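Two Grippers, One Arm: What I Learned Picking Up Picnic Stuff
Final report, Intro to Robotics Lab

My project was supposed to be about planning software, and then I spent the first two weeks fighting with fingers. So I switched! I ended up comparing two grippers on the same arm: the Parsa, which has two stiff parallel fingers with rubber pads, and the Skevach, which has soft fingers that curl inward when you pump air into them. Both bolt onto our lab's Trevular arm with the same plate, and I ran both from the Morkari controller so the only thing changing was the hand (well, plus the air hose, which I'll complain about later).

I wanted things people really have on a table, so I went with paper bowls, a water bottle and packaged snacks. The bowls were the hard part. They're light, they bend, and when they're stacked the only thing you can grab without taking both is that rolled rim on the top one. Pulling one bowl off the other became my main test. 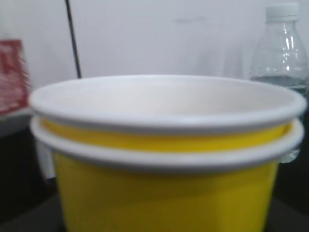

I gave each gripper 18 tries at it, with the stack put back in the same spot every time. The Parsa got the top bowl by itself 15 times. The Skevach managed 8. I really thought soft fingers would win on soft things, so I reran my first few Skevach tries on Tuesday with lower air pressure in case I'd set it up wrong (I didn't count those). It was gentler but it still kept dragging the bottom bowl along, because the fingers curl under the rim and hook both.

The Parsa's problem was different. If it came in even a little crooked, one pad landed outside both rims and it squeezed the whole stack. All three of its misses were like that. Slowing down the last part of the approach seemed to help, but I only figured that out near the end, so take it as a hunch.

A word on the wrist camera. Up close, the near rim goes blurry, and my edge finder hated it. It also got the two rims mixed up, two white curves with a skinny yellow strip in between, and picked the lower one whenever it felt like it. I fixed most of this by having it search from the top down and stop at the first strong curve. I trained the finder on 1,288 pictures I labeled myself, mostly late at night, and I would not do that again without snacks.

If I had another month I'd try the Parsa with thinner pads, and I'd route the Skevach's air hose along the arm with proper clips. Mine was held on with tape and it pulled loose twice during the bottle runs, so I left those results out of this report.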